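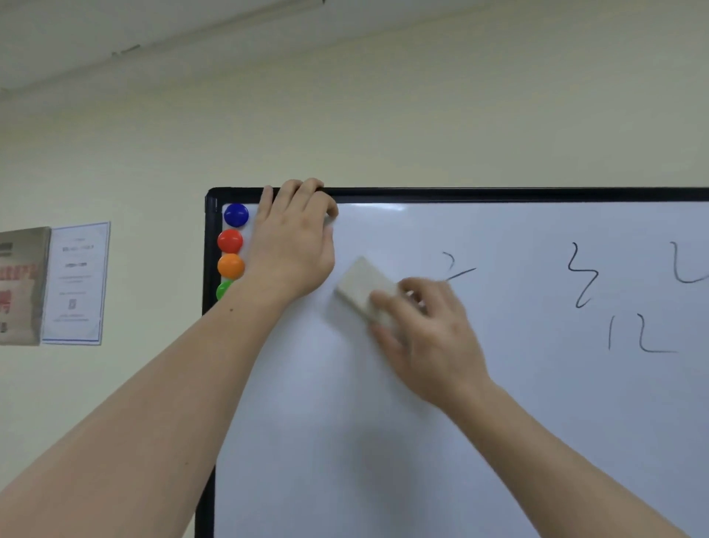

Facilities Notes
2 April 2020 | By the Westidcombe office staff

Looking after the whiteboards

The magnetic whiteboards at Westidcombe are due to stay in use until at least July of next year, so please give yours a few minutes at the end of each week.

Start with a dry felt eraser and work from the top corners down. Hold the frame with your free hand if the board shifts when you press. Most of the gray haze people report is old ink pushed around by a full eraser. Knock the felt clean outdoors, or swap it for one from the supply closet — we have 84 in stock.

If marks are still there after a dry wipe, use the Jameck board spray on a soft cloth. Spray the cloth and keep liquid away from the corner joints. Let the surface dry before you write on it again. Scouring pads and kitchen cleaners scratch the coating, and 13 boards had to be replaced last year for that reason.

Replacement erasers and markers are ordered through Çetinkaya. Send requests to the office by email with your room number — notes left on the desk tend to get lost.

Filed under: Office & Supplies, Housekeeping
Contact the office | © 2020 Westidcombe | Back to top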